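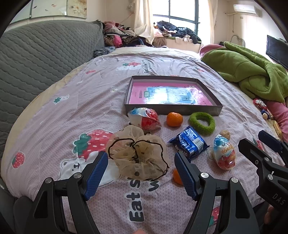 *"Eat strawberries": bears, berries and white dots on the duvet cover.*

# Osteck Ernia Low Waterproof Walking Shoe

**$126 a pair** | Women's and men's sizes | Charcoal or moss

Osteck calls the Ernia "the last walking shoe you'll ever need." We have sold walking shoes at Bradbridge long enough to have heard that from several makers, and we still get the same customers back every couple of years. So take the slogan for what it is. The Ernia is a decent low-cut shoe for wet sidewalks, park paths and easy trails, and at this price it has a few things going for it.

## The waterproof part

There is a membrane between the upper and the lining, and it does keep out puddles and wet grass. It can't do anything about the big hole your foot goes in. Step into water above the ankle collar and you'll have a wet sock, and the same membrane that kept the rain out will slow down the drying. Pull out the insoles and allow a full night, sometimes two.

The box also says "breathable." Compared with a rubber boot, sure. Compared with a plain mesh shoe, no. If you mostly walk in hot, dry weather, buy the mesh version (the Ban Low) and keep the difference.

## Weight

Osteck prints "ultralight" on the tongue. Our pair in EU size 37 weighed 1038 grams with laces and insoles, both shoes together. That's on the heavy side for a low shoe. Most of it is in the outsole, so you do get something back for it, but we wouldn't have picked that word.

## Sole and grip

The lugs are medium deep and set fairly far apart, so mud drops out without much help. Grip on packed dirt and gravel is good. On wet painted steps and smooth rock it is ordinary, whatever the little diagram on the hang tag shows.

Sabina Paulík from our shop floor wore one pair for 436 miles, mostly on pavement. The heel was worn smooth on the outer edge by then and the forefoot still had plenty left. The upper held up well. One lace didn't – it frayed at the top hook and she replaced the set.

## Fit

- Runs narrow through the middle of the foot, normal in the toes
- Half sizes in the men's only, for reasons Osteck hasn't explained to us
- Try them with the socks you plan to wear
- If you are between sizes, go up

The "self-molding" footbed is foam. It packs down where you press on it, like other foam. If you use your own insoles, the stock ones lift out and leave enough room for most replacements.

## Specs

| | |
|---|---|
| Upper | Suede and polyester mesh |
| Lining | Polyester with waterproof membrane |
| Midsole | EVA foam |
| Outsole | Rubber |
| Closure | Laces, metal top hooks |
| Insulation | None |
| Can be resoled | No |

## Care

Brush off dry mud, wipe with cold water, let them air dry. Keep them away from heaters. Osteck would like you to buy its own cleaning spray as well. We stock it, and a damp rag has worked fine for us.

## Returns

Unworn shoes can come back within 37 days in the original box. Walking around on carpet is fine. Worn soles are not, so please check the fit indoors first. For sizing questions, ask for Vilém Procházka at the footwear desk – any day but Wednesday.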